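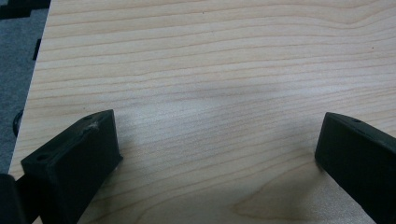

Demonstration gathering for two-handed container tasks
Progress report to Baird, second reporting period
Prepared by Isauro Bermúdez, Taltwood

1. Position at the end of the period

The work covered by the grant remains on plan for gathering and behind plan for checking. At the close of February the store held 693 accepted demonstrations. A demonstration is counted as accepted when both gripper recordings and the head camera recording are complete, the three clocks agree, and a second person has watched it through and passed it. Anything short of that is kept but not counted.

The first report promised a gathering procedure that a new operator could learn in one day. The procedure is now written and has been used by two operators who had no part in writing it. Isauro Xolalpa has taken over the daily running of the station, which leaves me free for the checking work and for the first training runs.

Spending is within the agreed limits under all headings except storage, where the cost is higher than forecast. The reason is given in section 5.

2. The station

The station has stayed in the same room throughout the period. The table, the curtains and the tracking equipment have not been moved, and the calibration done at the start of the period is still the one in use. We repeated the calibration check at the start of each working session and logged the result. No session was lost to a failed check, although one was delayed while a marker plate was refitted.

Two changes were made to the hand-held grippers. The retaining screws on the marker plates were replaced with a longer type, after the shorter ones worked loose in use. The cable on each unit was also given more slack. Operators had reported that the old length pulled at the wrist when they reached to the far side of the table, and several early demonstrations show a small, repeated correction that we put down to this. Those demonstrations have been tagged and will be left out of the first training set.

The grippers carry no motor. The operator opens and closes the fingers by hand, and the finger width is recorded with the position of the unit. A fuller account of this was given in the first report and is not repeated.

3. Gathering procedure

Each demonstration now begins and ends with a short period in which the grippers are held still over the table with the fingers open. The learning system needs examples of the starting state as well as of the movement, and the first batch had almost none.

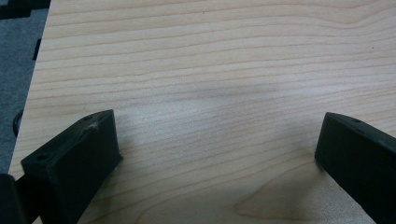
The still period also serves as a check on the wrist cameras. Grokier, the recording program, compares the opening picture of each demonstration with a stored reference and warns the operator if the view has shifted. The comparison relies on parts of the view that stay the same from one demonstration to the next. With the fingers wide apart over bare wood, the left edge of the table against the grey carpet gives a long straight line, and the screw holes on the upper faces of the fingers give fixed points close to the camera. The wood grain was tried as a third reference and dropped. It is distinctive, but small changes in lighting and in the height of the hand altered its appearance enough to cause false warnings.

Shadows from the fingers are a related matter. We considered adding a lamp to reduce them and decided against it, on the grounds that the finished system will work under ordinary room lighting and should meet shadows in training. The lighting has therefore been left alone.

Wear on the fingers is recorded at each inspection and the fingers are not cleaned up or repainted. A light scuff beside the upper hole of a finger does no harm to the recording. Fingers will be replaced only if the gripping face is damaged. One spare pair is held.

The operator's spoken instruction has been shortened. The earlier wording described each movement in turn, and operators followed it so closely that the demonstrations became too much alike. The present wording gives the start and the goal and leaves the path to the operator.

4. Tasks

The task list agreed with Baird has five families. Three are in gathering: opening and closing a lidded container, moving small parts from one container to another, and passing an object from hand to hand. The remaining two, folding and wiping, are to begin in the next period.

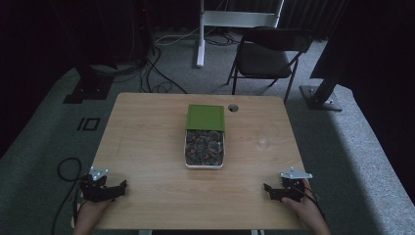 Lidded containers have taken more of the period than any other family. The difficulty lies in the lid. A lid that is pressed on needs one hand to steady the container while the other lifts, and a lid that is only resting can be slid with one hand. We wanted both in the store and did not at first record which was which. Demonstrations now carry a tag for the state of the lid at the start, and a partly open lid is a starting state in its own right. The green lid on the white-rimmed container is a useful case, as it can be set back over the far half of the opening with the contents left in view. The bright colour separates well from the pale table in both the head and wrist views. The contents are less kind to us. Clear plastic pieces packed together have few firm outlines, and the first version of our labelling tool tended to treat them as one object. We have kept them in the task for that reason, and the labels for this group are being drawn by hand.

Clear objects in general need a decision before the next period. A clear round item on the light wood can be very hard to find in the head view. The wrist view helps only when a gripper is close by. I propose to keep such items in the store, tagged, and to train once with them and once without.

Starting positions are also more varied than before. In the first batch the container was nearly always at the centre of the table, with a gripper on each side. The centre position is still used, but Grokier now draws the starting place at random from a set of 15 and shows it to the operator before the grippers are picked up.

5. Checking and storage

Checking is the weak point. Each demonstration is watched in full, and the head view and both wrist views are compared. At present the gathering side can produce up to 40 demonstrations in a session, and the checking side cannot keep pace. Unchecked material has been building up, and as it must be held at full quality until it is passed or refused, it accounts for the overspend on storage.

Two steps have been taken. Grokier now refuses at once any recording with a missing stream or a clock fault, so that these no longer reach a person. Nelano, who supply our storage, have agreed to move passed material to a cheaper store at the end of each month. I expect the first step to matter more.

The most common causes of refusal were, in order:
Loss of tracking when one marker plate passed behind the operator's arm
Still period at start or end too short
Object set down outside the working area
Wrong task tag

The first of these depends on where the operator stands. A standing position has been added to the written procedure. It is too early to report a change in the refusal rate.

6. First training run

One short training run was made on the lidded container family, to test the path from store to training and back. It completed without error. The resulting model was not tried on a robot, and no claim is made for its performance. The run did expose a mismatch in how finger width was stored for the left and right units, and this has been corrected in the whole store.

7. Next period

Gathering for folding and wiping begins once the backlog of unchecked material has been cleared. Isauro Xolalpa will train one further person in checking. A comparison of models trained with and without clear objects will be reported in full, whatever its result.

We ask Baird to approve a transfer from the travel heading to storage to cover the overspend. No increase in the total is sought. A table of spending by heading is attached, with the current version of the gathering procedure.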